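Senden Park pre-construction condos, worth it at these prices?

Forum: Buying and Investing
Started 28 July 2025

renato_yap
Got the price sheet for phase 2 of Senden Park. Studios start at $943 a square foot before parking. The agent says Cabello (the developer) has only 16 units left and that prices go up in December. Has anyone here bought from them before? I'd be renting it out, not living there.

harborlight
"Only 16 units left" is what they told my sister-in-law last spring. Same building. Either they're very bad at selling or they release a few at a time and call it scarcity. I know which one I'd bet on.

Mbali M
I bought in phase 1 and I don't think that's fair. They release by floor, and it says so in the sales packet. My unit closed four months late but the finish was fine and it rented quickly.

harborlight
Rented for how much, though? And is it covering the mortgage plus the HOA dues?

Mbali M
Not fully. I'm short a bit every month. I bought for the long run.

harborlight
So you're paying for the privilege of having a tenant. Fine if prices climb. I've seen nothing that says they will.

rmarikar
Renato, ask for the reserve study and the HOA budget before anything else. Developers like to set the dues low in year one so the monthly number looks good on the flyer. In my last building they went up 36 percent once the owners took over the board. That wasn't Cabello, but I'd want to see their math.

renato_yap
I asked. They sent me a one-page "estimated dues" sheet with no breakdown. The agent also mentioned a rental guarantee for the first two years through a company called Clamico. Does that change things?

Adesuwa H
It changes who you're chasing when the rent doesn't show up. Read who signs the guarantee. If Clamico is a shell with no assets, the paper is worth what you paid for it – and you did pay for it, it's in the price.

Mbali M
I have the Clamico guarantee and they have paid every month so far. Just saying.

Adesuwa H
Glad to hear it. When does yours run out?

Mbali M
December.

rmarikar
Then let us know in January what the market rent looks like without it. I mean that seriously, it would be useful to the rest of us.

sumaiya_m
I rented a studio in phase 1 until this spring, so this is from the tenant side. Walls are decent and the elevators work. Storage is a joke. The kitchen has one narrow upper cabinet, so anything like spices ends up living on the table next to whatever tray you own. I moved out at the end of my lease and so did the couple across the hall. If you're counting on long-term tenants, think about who stays in a place that size.

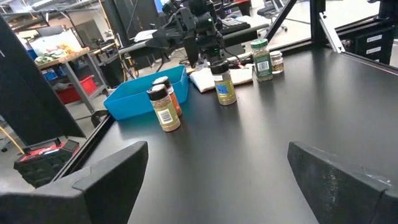

Questions to send the agent (edited by rmarikar, add yours)

- Full HOA budget, line by line, and the reserve study
- Who signs the rental guarantee, and their last set of accounts
- What happens to the deposit if closing slips past the date in the contract
- How many phase 1 units are up for resale right now, and at what price
- Is there a cap on rentals in the bylaws

harborlight
Add: comparable sales at Ivovach, the older building two blocks over. If you can get a bigger one-bedroom there for the same money, I don't see the case for the studio.

Mbali M
Ivovach has no garage and the roof needs work. Not the same thing at all.

harborlight
Fair on the garage. I'd still want the numbers next to each other.

renato_yap
Sent the list this morning. The agent replied that the budget is "being finalized" and asked if I'd like to reserve in the meantime. I said no.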